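Projektbericht: Solarstrom für den Regionalflugplatz Ventura

12. April 2018 – von Bożena Głowacki

Unsere Gruppe sollte prüfen, ob sich das Hangardach des Flugplatzes für Photovoltaik eignet. Das Dach bietet Platz für rund 300 Module, der Betreiber für 13 Minuten Gespräch. Immerhin bekamen wir die Stromrechnungen – 96 Seiten, kopiert und ungeordnet.

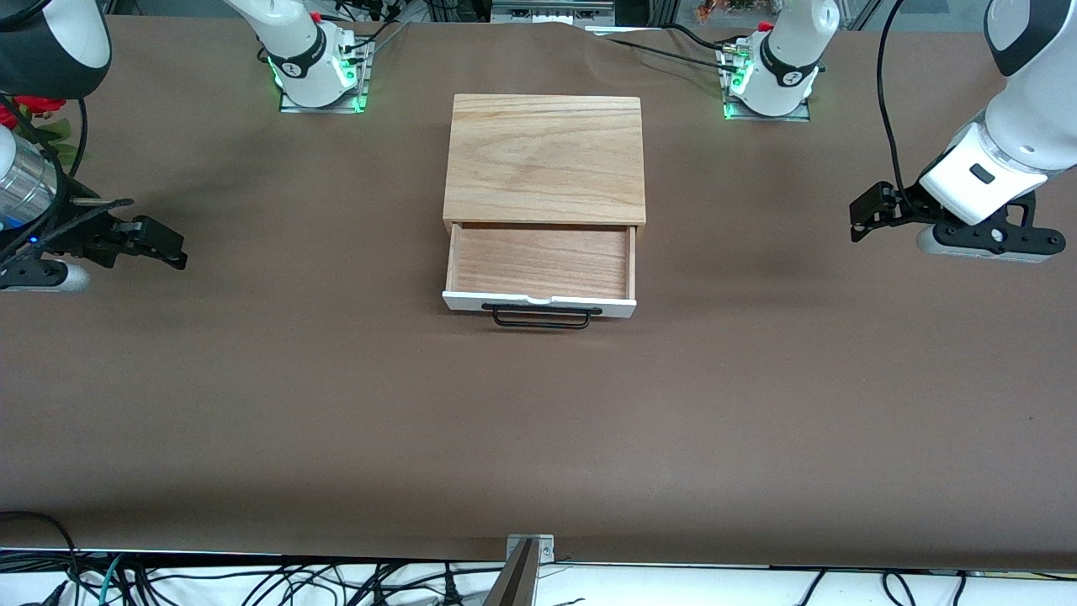
Ergebnisse

Im Sommer deckt die Anlage den Bedarf der Bodenstromgeräte, im Februar eher den der Kaffeemaschine. Iraís Palacios rechnete sechs Varianten durch, eine davon ohne Rechenfehler. Mit dieser haben wir weitergearbeitet. Die Flugzeuge selbst fliegen weiterhin mit Kerosin.

Weitere Berichte
Storus: Speicher im Terminal
Madeo: Vorfeld ohne Diesel

6 Mal geteilt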